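Home | About Us | Our Work | News | Contact

Progress report to the Negussie Fund
Ginthorpe Conversation Circle
May 26, 2023

Dear Clive Tunstall and everyone at the Fund,

I promised you a proper report once the spring sessions had settled down, and they have now settled down as much as they are ever going to, so I am writing this with a pot of tea and the attendance book beside me. Thank you again for your patience in March, when we had to move out of the Pumden Street rooms and I sent you that rather panicky note!

The main news is that the English conversation circle has kept going right through the move. We had hoped for eight regular learners by now and we have 11, with a few more who come when their shifts allow it. Bezawit Tekleab leads the beginners and Montri Prasertsri takes the group that is getting ready for job interviews, and between them they have worked out a rhythm that suits people who are tired at the end of a working day (which is nearly everyone). Four learners have moved up from beginners to the second group since the winter. One of them now phones her son's school herself, and she told us about the first call in such detail that we ran late.

The part of your grant set aside for books has been spent. We bought a set of the Wastberg readers, the ones with short chapters, and they go home in people's bags and mostly come back again. I would like to replace the two oldest dictionaries too, but that can wait. Travel help has been the harder budget to judge. The new place is farther from the bus station than Pumden Street was, and we have given out more fares than I planned for. If you are willing, I would like to move $100 from printing to travel for the rest of this period — we are printing very little now that the readers are in use.

Bethel Gebreyes has asked whether we could start a small reading hour for parents and children in September. I am keen, but I want to be sure of the room first. Fasil Gebru is talking to the building's owners about longer hours and I will write as soon as we know.

Our conversation themes this term have come almost entirely from the learners, which has made planning livelier and the talk much better. They chose doctors' visits, renting, small talk with neighbors, and the kitchen, and the last of these was the surprise favorite. Bezawit uses it for place words, and something as plain as a round gray plate next to a black wire dish rack on a black table will get you "on," "beside," "in front of" and "behind," along with a long discussion of whether a rack is for drying or for storing. We plan to carry on with household topics into the summer, and Montri is putting together a set on reading bills.

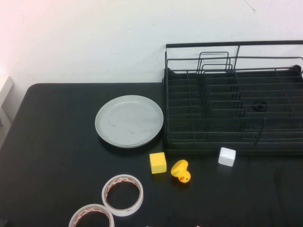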